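Grasp planner ignores the big block when picking the small one
Simulation & Planning > Prultlow stack

guvham_dad
Posted July 2024
Okay, I'm stuck and I'd love fresh eyes. I'm running the Prultlow planner in sim with a single arm over a tabletop. Free-standing cubes are fine, I got 100 out of 100 on those. Put the target right up against something bigger and it all goes sideways – the planner picks a grasp with the hand crowding the neighbor, then the controller faults on contact. Nearly every time!

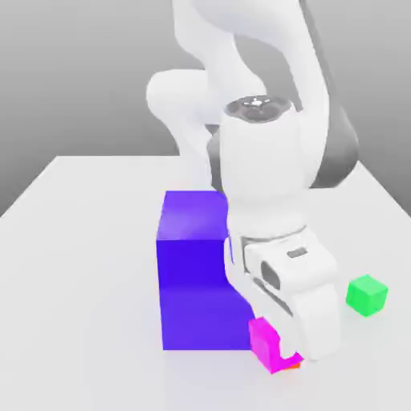 Magenta is the target, violet is the one I want left alone. Green is a spare.

My clearance is set to 2 mm and I've tried everything up to 9. No change at all, which bugs me more than the faults do.

zitov_fan
No change from 2 to 9 smells like the param isn't being read. Did you put it in the scene file or the planner file? The scene one gets ignored if you load through Fajardo.

slowloop
I don't buy that. Look how tight the hand is to the violet block. With a target touching its neighbor, any clearance check that worked would throw out half the grasps, so I'd guess the neighbor got merged into the target's collision group. Print the allowed collision pairs before you mess with config files.

zitov_fan
Could be both, but checking a file takes ten seconds and I've been burned by this one (all of January, ugh).

guvham_dad
Printed the pairs. Hand and violet block are listed as allowed, so slowloop gets that one. But the clearance was in the scene file too, lol. Moved it, and now I get "no valid grasp found" instead of a fault.

slowloop
Good, that's the planner telling you the truth. Add a push primitive to separate them first, then regrasp.

zitov_fan
Or just sample more approach angles. Pushing is a whole other can of worms.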